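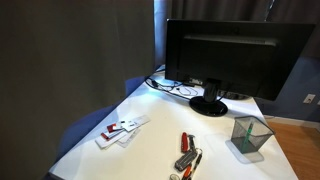
Lowri Prydderch
Redactora técnica, documentación de usuario de Cesier

Sección 4. Puesta en marcha del puesto de trabajo y primera copia de seguridad

Esta sección supone que ya ha instalado Cesier en el equipo y que dispone del código de activación de la oficina. Si todavía no lo tiene, vuelva a la sección 3 antes de seguir.

4.1 Antes de empezar

Compruebe lo siguiente:

- El equipo está conectado a la red por cable. La primera copia por wifi es posible, pero lenta.
- El disco de destino tiene al menos 144 GB libres.
- Conoce el nombre del servidor de su sede. En la sede de Drokville es «drokville-copias»; en Briltville, «briltville-copias».
- Ha cerrado el programa de correo y las hojas de cálculo compartidas.

Nota: si el monitor entra en reposo durante la copia, el proceso continúa. Lo que no debe suspenderse es el equipo. El ajuste se cambia en el paso 3 del apartado siguiente.

4.2 Conexión con el servidor

1. Abra Cesier desde el menú de inicio.
2. Escriba el código de activación, sin espacios ni guiones, y pulse Aceptar.
3. En Preferencias > Energía, marque «Mantener el equipo activo mientras haya tareas».
4. En Preferencias > Servidor, escriba el nombre del servidor de su sede.
5. En el campo Puerto, escriba 1047. El valor que aparece de entrada es 1000 y corresponde a las versiones antiguas.
6. Pulse Probar conexión. El indicador debe pasar a verde.
7. Pulse Guardar.

Precaución: no pulse Guardar con el indicador en rojo. Cesier acepta los datos de todos modos y la tarea nocturna falla sin mostrar ningún aviso en pantalla. El error solo queda anotado en el registro.

Si el indicador se queda en amarillo, el servidor responde pero no reconoce el equipo. Envíe el nombre del equipo a soporte y espere a que lo den de alta. No hace falta reinstalar nada.

4.3 Selección de carpetas

1. Abra la pestaña Carpetas.
2. Marque Documentos y Escritorio.
3. Si trabaja con planos, marque también la carpeta Proyectos. No viene incluida en la selección inicial.
4. Deje sin marcar Descargas y la papelera.
5. Pulse Calcular tamaño.

El cálculo puede tardar varios minutos. Si el total supera los 100 GB, Cesier divide la copia en varios bloques y muestra una barra de progreso para cada uno. Puede seguir usando el equipo, aunque conviene no mover ni renombrar carpetas hasta el final.

Nota: los archivos con una ruta muy larga aparecen en gris. Acorte el nombre de alguna de las carpetas superiores y pulse de nuevo Calcular tamaño. 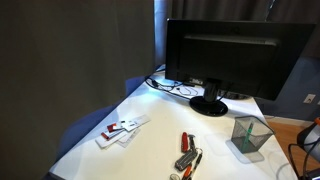 Texto: Lowri Prydderch. Revisión: equipo de soporte Grímsdóttir

4.4 Primera copia

1. Pulse Copiar ahora.
2. Elija «Completa». Las copias incrementales no están disponibles hasta que exista una completa.
3. Escriba una contraseña de cifrado y repítala en el segundo campo.
4. Anote la contraseña en el gestor de claves de la oficina.
5. Pulse Iniciar.

Precaución: la contraseña de cifrado no se puede recuperar. Soporte no guarda ningún duplicado y sin ella la copia no se abre.

Para detener la copia, use el botón Pausa. Si apaga el equipo sin pausar, el bloque en curso se descarta y empieza otra vez desde cero al reanudar. Los bloques terminados se conservan.

4.5 Comprobación

Una vez terminada la copia, restaure un archivo pequeño para confirmar que todo funciona:

1. Abra la pestaña Restaurar.
2. Seleccione la copia más reciente.
3. Elija un documento cualquiera y pulse «Restaurar en otra ubicación».
4. Indique una carpeta vacía.
5. Escriba la contraseña de cifrado.
6. Abra el documento restaurado y compárelo con el original.

No use «Restaurar en la ubicación original» para esta prueba, porque sustituye el archivo actual sin pedir confirmación.

4.6 Programación

La tarea automática viene fijada a las 22:30. Puede cambiarla en Preferencias > Horario. En agosto el servidor de Briltville cierra antes por mantenimiento, y los equipos de esa sede deben adelantarla a las 19:00.

Los portátiles que no estén encendidos a la hora prevista hacen la copia en el siguiente arranque, siempre que la opción «Recuperar tareas pendientes» esté marcada.

Para consultar los códigos de error del registro, vaya a la sección 7.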